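Batteries, drawers and a spreadsheet

2020-06-05

I have been tracking household battery use since January. The trigger was a smoke alarm that started chirping at an unreasonable hour and a kitchen drawer that held nine loose AA cells, four of which read under 1.1 V on the meter. There was no way of telling which had come from a packet and which had come out of something.

The method is simple. Every cell gets a number in permanent marker on the negative end. The spreadsheet has a row per cell: number, chemistry, size, date in, device, date out, open-circuit voltage in, open-circuit voltage out. I started with alkalines and moved to low self-discharge NiMH as the alkalines died. There are now 64 cells in the sheet, of which 19 are rechargeable.

Open-circuit voltage is a poor measure on its own. An alkaline that reads 1.35 V with nothing attached can sag badly under load, so I added a column for voltage across a 10 ohm resistor after five seconds. Shayne Halliday suggested the resistor in a comment on the last post, and it has been more useful than everything else in the sheet.

The result I didn't expect was how little the remotes matter. A typical infrared remote draws a few microamps at rest and some tens of milliamps in short bursts while a button is held. The cells in ours have barely moved in five months. What kills them is age and leakage, and the leaking ones have all been alkalines left in place for years. I scraped white crust off the springs of one with vinegar on a cotton bud, followed by isopropyl alcohol, and it went back into service.
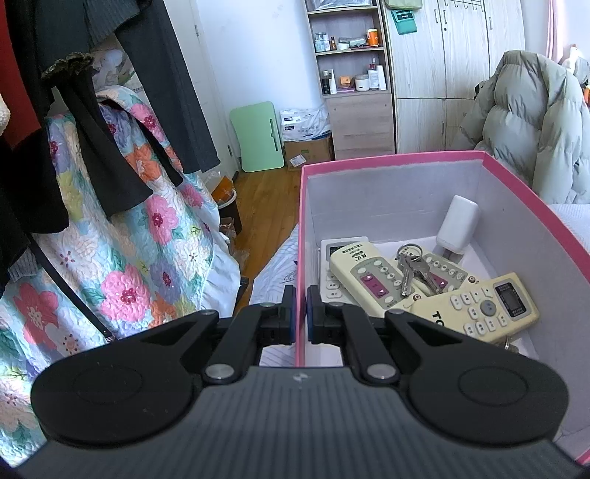

The heavy users are the kids' torch, the wireless mouse and the bathroom scale. The torch is a small Vanska with an incandescent globe, and it flattens a pair of alkalines in a single weekend of being left on under a bed. Rechargeables made sense there immediately. The mouse gets through a cell every seven weeks. The scale is odd — it takes AAAs and seems to wake itself whenever somebody walks past on the floorboards. I moved it onto the tiles and the drain dropped.

On chargers: the old Tedance unit charges in pairs and stops on a timer, so a half-full cell paired with an empty one gets overcharged. I replaced it with a Lecomte four-bay that monitors each channel separately. It also has a discharge test that reports capacity, and two of the older cells came back at 635 mAh against a label of 2000. Those are now clock batteries. A clock doesn't care.

Some rules that have come out of this:

Don't mix chemistries or ages in one device.
Alkalines for the smoke alarm, replaced on a fixed date, whatever the meter says.
Dead cells go in a jar with a lid, terminals taped if they are lithium or 9 V.
Anything put away for more than six months gets its cells taken out.

The last rule is the one we break. I found a camping lantern in the garage on Sunday with four D cells fused to the contacts, and I don't think the vinegar will save it.

Next job is a shunt on the scale to log standby current properly over 24 hours. I have a meter that resolves to a microamp, but its burden voltage is high enough to upset the reading, so it may have to wait until I can borrow a better one.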